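Fruit on the kitchen table, Altden

By Elmarie Swanepoel
10/08/2024

Print this page | E-mail to a friend
Share (9) | Comments (2)

The kitchen at Altden is still half unpacked and the walls have not been done, but the table is in use. This page is about the fruit that goes on it and the cloth under the fruit. I have had a few messages about the cloth since the last gallery, so I will deal with that first.

It was bought at the Stidmont market in June, from a stall that sells table linen and oilcloth. I wanted something with a lot of pattern because a plain cloth shows every drip. The pattern is in rows, so if you lay it crooked you notice straight away. I line the rows up with the long side of the table and then smooth it from the middle. It creases where it was folded in the packet and I have not found a way to get the creases out completely. Leaving it on the table does more than anything else I have tried.

Tangerines mark a cloth more than apples do. If you peel them at the table, put a plate down for the peel. Nhàn Lục peels hers over the sink and eats them standing up, so she has never had this trouble.

The fruit comes from Romaniuk, the shop at the Zondoldale end of the road. They sell it singly or by the box. A box costs less for each piece but there are only 2 of us here and it goes soft before we get to the bottom. I buy it loose, a few apples and a few tangerines at a time, and go back when they are gone. The apples vary from week to week. I take a mixture if there is one, as the red ones are sweet and the green ones are better for cooking.

When I get in I take everything out of the bag and put it on the table to look it over. Bruised apples go to one side and get used that day. Anything with broken skin is cut up and stewed with a spoonful of sugar and 100 ml of water, lid on, low heat. Tangerines should feel heavy for their size. If the skin has come well away from the fruit and the whole thing feels light, it is usually dry inside, and I eat those first or squeeze them.

The glass bowl was my mother's. It was meant for trifle and takes four large pieces of fruit comfortably. More than that and the top ones roll out whenever somebody leans on the table. I have thought about buying a wider one but I have nowhere to put it until the shelves are sorted out.

The fruit and the cloth:

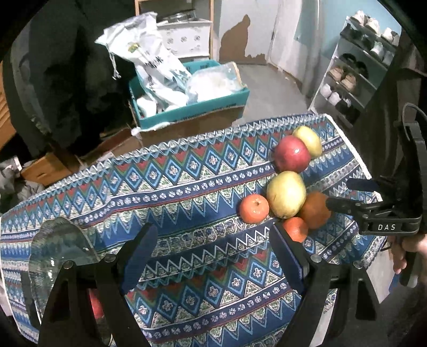

Apples and tangerines straight on the cloth. The clear ruffled fringe runs along the far edge.

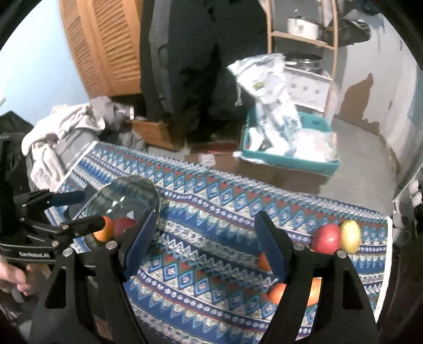
Is it better to keep apples and citrus in the same bowl or in separate ones?

Separate bowls are better if you are keeping the fruit for more than a few days. Apples give off a gas as they ripen, and it can make other fruit near them age faster. Citrus also goes mouldy from the underside, where it presses against something else, and in a shared bowl you may not see it until it has spread. For fruit that will be eaten in four days or less, one bowl is fine. Turn everything over once in that time and take out anything soft.

If the kitchen is warm, keep the main supply somewhere cooler and bring out only what you want on the table. Apples do well in the fridge drawer in a bag left open at the top. Tangerines can go in there too, in a bag of their own.

A few other things I was asked:

The cloth is wiped down after meals with a damp rag and a little washing-up liquid. I go along the rows, then over again with clean water. Be careful with the fringe. It catches on chair backs and buttons, and once a bit of it has pulled away it keeps going. I shake crumbs off the back step before wiping, otherwise they just get pushed about.

Do not put a hot pan on it. I use two cork mats, one for the pot and one for the kettle, and they live on the shelf when we are not eating.

The fruit is not washed until it is going to be eaten. If you wash it all when you bring it home, it has to be dried properly before it goes into a bowl, and I don't have the patience. Apples get a rub under the tap. Tangerines get the same if the peel is going into a cake.

For the stewed apple, the green sort breaks down to a pulp and the red sort tends to stay in pieces. I mix them. It keeps in the fridge in a covered dish and is good cold with yoghurt. Nhàn adds a strip of tangerine peel to the pan and takes it out at the end. Use only the thin outer part, the white is bitter.

Someone asked about the walls. They need scraping back before they can be filled and painted, and that will be done once the boxes are out of the way. Until then I would only be getting dust on the food. The shelves come first, then the walls, then probably a new light over the table.

The next gallery will be the shelves, when there is something on them worth showing. I also want to do one on jam jars, as I have kept far too many and the lids don't match.

Comments (2)

Nhàn Lục
I do not always eat them standing up. The peel in the apple needs to go in at the start, not halfway through.

Elmarie Swanepoel
Noted about the peel. Romaniuk had the small tangerines again this morning and I got you four.

Print this page | E-mail to a friend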